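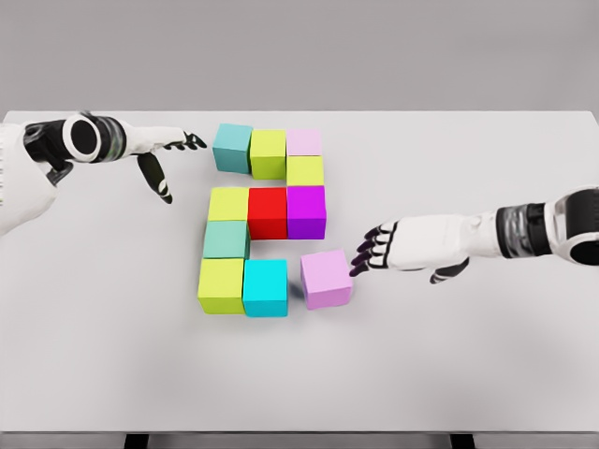

24. Dezember 2024, Würfel statt Plätzchen

Halb elf, der Tee ist schon wieder kalt und ich sitze immer noch in der Küche, weil ich unbedingt noch aufschreiben wollte, was die letzten Wochen in der Halle los war. Ich habe seit November keinen Eintrag mehr geschafft (schäm), und wenn ich es heute nicht mache, dann wird das dieses Jahr nichts mehr.

Also, die Würfel. Meine Nichte hat mich heute beim Kaffee gefragt, was ich denn eigentlich arbeite, und ich habe gesagt: Ich schaue einem Roboter beim Klötzchenschieben zu. Sie fand das großartig. Mein Bruder hat geguckt, als hätte ich meine Ausbildung weggeworfen. Aber es stimmt ja! Zehn Würfel liegen aneinander, fast wie eine klobige Zwei, oben ein bisschen schief, und der elfte, der hellrosa, liegt unten rechts noch daneben, leicht verdreht. Die rechte Hand ist schon fast an ihm dran, und links steht die andere mit offenen Fingern kurz vor dem türkisgrauen in der obersten Reihe. Und das alles nur am Bildschirm, gerechnet, kein einziges echtes Klötzchen. An dem rosa Ding bin ich am letzten Arbeitstag ewig hängen geblieben. Gehört der noch zur Figur oder nicht? Ich finde ja, der fehlt unten als Abschluss, dann wäre der Fuß von der Zwei so breit wie oben die Reihe. Hnat meint, ich soll nicht raten, ich soll in die Vorlage gucken. Na gut.

Vor einem Jahr stand ich um die Zeit noch an Platz vier in der Kommissionierung bei Umgate und habe Musterkästen gesteckt. Fliesenmuster, Farbkarten, Knöpfe, was halt so kam. 57 Fächer hatte der große Kasten, und die Reihenfolge konnte ich im Schlaf. Das meine ich wörtlich, ich habe davon geträumt. Den Job an Platz vier gibt es so nicht mehr. Platz drei auch nicht. An eins und zwei wird noch von Hand gesteckt, aber da kommen nur die krummen Aufträge hin, die Sonderwünsche und alles mit Glas.

Im Frühjahr hieß es dann, Trandine liefert uns die Arme und Strazds macht das Programm dazu, und wer will, kann umlernen. Ich habe mich gemeldet, weil mein Handgelenk sowieso hin war, und ein bisschen auch aus Trotz. 90 Stunden Schulung, verteilt auf den ganzen Sommer, in diesem fensterlosen Raum drüben im Werk Kurnness, wo die Lüftung so brummt. Die ersten zwei Wochen habe ich kein Wort verstanden. Ich saß da mit meinem Block und habe mir aufgemalt, wo bei so einem Arm Handgelenk und Ellenbogen sind, und Valdis Baranauskienė neben mir hat sich Strichmännchen gemalt. Wir haben beide bestanden!

Was ich jetzt mache, ist schwer zu erklären, ohne dass es nach Nichtstun klingt. Ich sitze, das ist schon mal neu. Ich bekomme Durchläufe auf den Schirm, einen nach dem anderen, und schreibe dazu, ob die Figur am Ende so liegt, wie sie liegen soll, und wenn nicht, wo es angefangen hat schiefzugehen. Meistens sind es Kleinigkeiten: ein Würfel steht eine Fingerbreite zu hoch, und dann zieht sich das durch die ganze Reihe. Oder eine Lücke, wo keine sein soll. Ich sehe so was sofort, das kommt vom Kastenstecken. Die jungen Leute von Strazds sehen es erst, wenn sie die Zahlen aufmachen. Das hat mir im Oktober, als ich schon fast wieder hinschmeißen wollte, ziemlich gutgetan.

Im letzten Monat vor Weihnachten waren es mehr als 200 Durchläufe auf meiner Liste. Am Ende vom Tag sehe ich überall Gelbgrün und dieses knallige Rot. Ich habe neulich im Supermarkt vor den Paprika gestanden und gedacht, die liegen aber nicht bündig.

Was mir fehlt, ist das Reden. An Platz vier habe ich den ganzen Tag gequatscht, die Hände liefen ja von allein. Ich wusste, wer sich scheiden lässt und wessen Hund operiert wird. Jetzt habe ich einen Kopfhörer auf und drei Leute im Zimmer, die auch einen aufhaben. Valdis und ich machen deshalb die Pause immer noch unten bei den anderen, obwohl es oben eine viel bessere Kaffeemaschine gibt. Ganz wie früher ist das aber nicht. Wenn wir uns dazusetzen, kommt spätestens nach fünf Minuten die Frage, wann die Dinger denn nun auch Glas können. Und ich weiß es doch selber nicht! Ich weiß nur, dass sie am Schirm Würfel schieben, und was danach kommt, entscheiden Leute, die ich zweimal im Jahr sehe.

Ulkig ist auch das mit dem Geld. Ich bekomme jetzt 102 Euro im Monat mehr, dafür ist die Schichtzulage weg. Habe ich dreimal nachgerechnet und es bleibt dabei, unterm Strich ist es fast gehupft wie gesprungen. Dafür bin ich um vier zu Hause und das Handgelenk tut nachts nicht mehr weh. Die Schiene liegt seit dem Sommer in der Schublade bei den Batterien.

Hnat Hutsuliak hat mir am letzten Tag noch gezeigt, wie ich die Ansicht selber drehen kann. Drei Monate habe ich immer von vorne auf diesen weißen Tisch geguckt und mich geärgert, wenn mir eine Hand im Weg war. Er dachte, das wüsste ich längst. Ich dachte, das geht nicht. So viel zum Thema Schulung. Im neuen Jahr will ich mir von ihm auch beibringen lassen, wie man die Vorlagen baut, also die Figuren selbst auslegt. Er hat gesagt, das dauert einen Vormittag, und bei ihm heißt das eine Woche. Mir egal, ich habe schon zwei Ideen auf den Block gekritzelt, eine Tanne und eine Fünf, die Tanne ist aber zu breit geworden.

Ach so, und die unten wollen wissen, ob ich im Januar beim Umräumen helfe, wenn Platz drei und vier abgebaut werden. Ich habe erst Ja gesagt und dann den ganzen Heimweg lang gemerkt, dass ich gar keine Lust dazu habe. An der Tischkante von Platz vier klebt noch mein Zettel mit der Reihenfolge für den großen Kasten, ganz speckig. Den hole ich mir vorher.

So, jetzt muss die Gans noch aus der kalten Speisekammer in den Kühlschrank umziehen, morgen um zwölf stehen hier sieben Leute, und den Rotkohl habe ich auch noch nicht angesetzt.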